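Open Day at the Valwood Hall -- Questions and Answers

Last updated in August by Uliana Demchenko, visitor program

What is the open day about?

Visitors can see how people teach robots to do household work. Our operators show simple tasks with hand-held grippers, in rooms furnished like a normal home, and the recordings are later used for training. You can watch the work, ask questions and, if you wish, take a turn yourself.

Do I need to register?

Yes, please. The rooms are small and we let in one group at a time. Last year we received 937 requests, and we were sorry that many people had to wait for a second date. Please write to Najwa Twal at the visitor desk and tell her how many persons will come with you.

How long does a visit take?

A visit takes about 93 minutes. It has three parts: a short talk, the demonstration in the kitchen, and free time for questions. You may leave after any part, but please tell your guide before you go.

Will I see a robot that walks or talks?

No. Some visitors expect this and are disappointed, so we prefer to say it early. The Romaniuk arm is shown in the last part of the visit, and it is fixed to its bench. Most of what you will see is done by people holding tools.
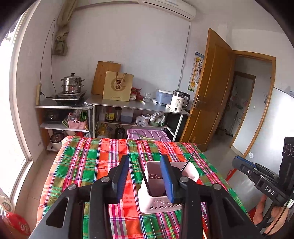 What happens in the kitchen demonstration?

The demonstration is led by Orest Chornovol, and he works slowly so that everybody can follow. He explains how to approach an object, how wide to open the fingers, and when to close them. Light plastic things are good for learning, for instance the small white-and-pink caddy on the plaid cloth, with the blue-tipped fingers on both sides of it. A beginner often comes in too fast and pushes such a thing away -- this is normal, and you can try again as many times as the group has patience.

Can children take part?

Children can watch at any age. To hold a gripper they should be at least ten years old, and an adult must stay next to them. Farzana Roy helps the younger visitors and has a stool for those who can not reach the table.

May I take photos?

Yes, with your own phone and without flash. Please ask the operators before you photograph their faces.

How do I get there?

Take the bus to Vollham and get off at the last stop. The entrance is at the side of the building, next to the bicycle stands. If you come by wheelchair, please call Tiziana Carbone from the gate and she will open the wide door for you.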